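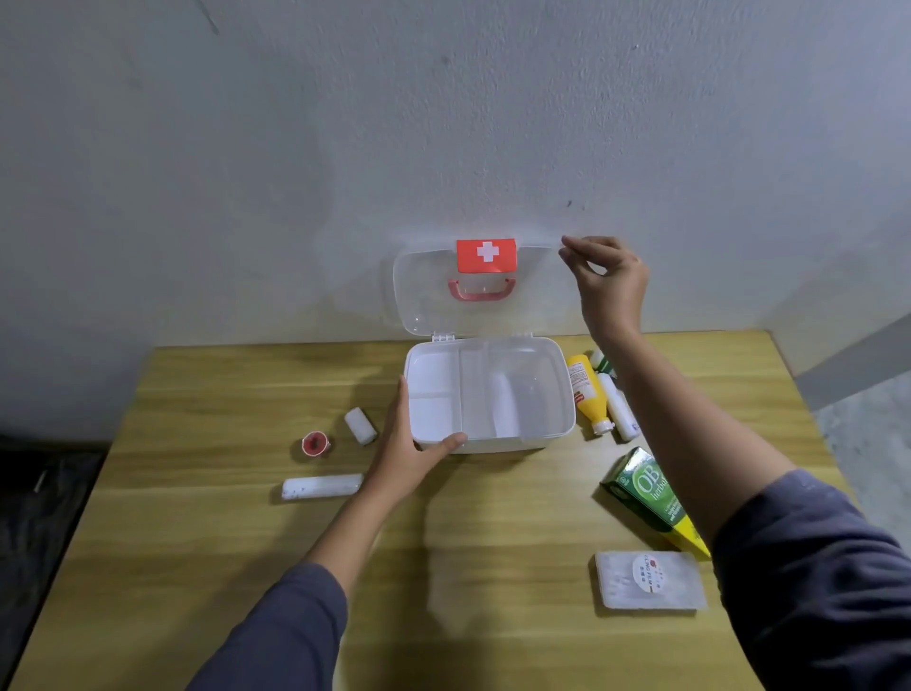
To: Bustcombe residents list
Subject: Re: Wednesday's council vote on the budget

Apinya Mahawong wrote:
> Does anyone know what happens to the town offices if the council
> doesn't pass a budget by the end of the month? My mother has a
> permit hearing in January and the clerk couldn't tell her whether
> it would go ahead.

I was at the meeting until it broke up a little after 10 p.m. The vote was four to three against, so there is still no budget. The sticking point is the Vokgate bridge. The mayor wants 40 percent of the repair money to come out of the general fund, and the three members from the east side will only go along if the county signs first. Member Pollurano voted no for a different reason: she wants the library hours restored.

If nothing passes, the charter lets the town spend at last year's level for 27 days. Police, fire and water are covered after that.

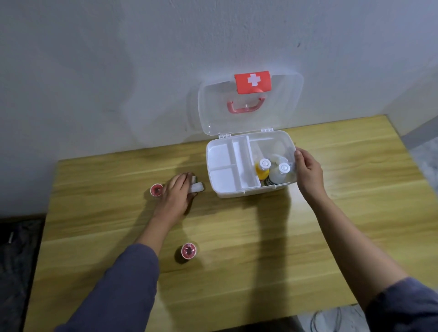 The permit office, the library and the recreation department are not. The town manager said 16 employees would be sent home without pay. Hearings already on the calendar would be moved, and notices would go out by mail, so your mother should make sure the clerk has her current address.

Almost 2,000 people signed the petition asking for a short-term extension. It was read into the record but the council took no action on it. Member Nakajima said he would bring it up again at the special session, 7 p.m. Wednesday, upstairs. Public comment is first. Sign-up sheet is by the door.

Comments (3)

eastsider: The county already said no twice. I don't see why we are waiting on them.

Marlow St: Does the recreation department include the pool? We paid for the season.

R.T.: Yes, it includes the pool.

Contact the list owner | Copyright Bustcombe Residents List | Back to top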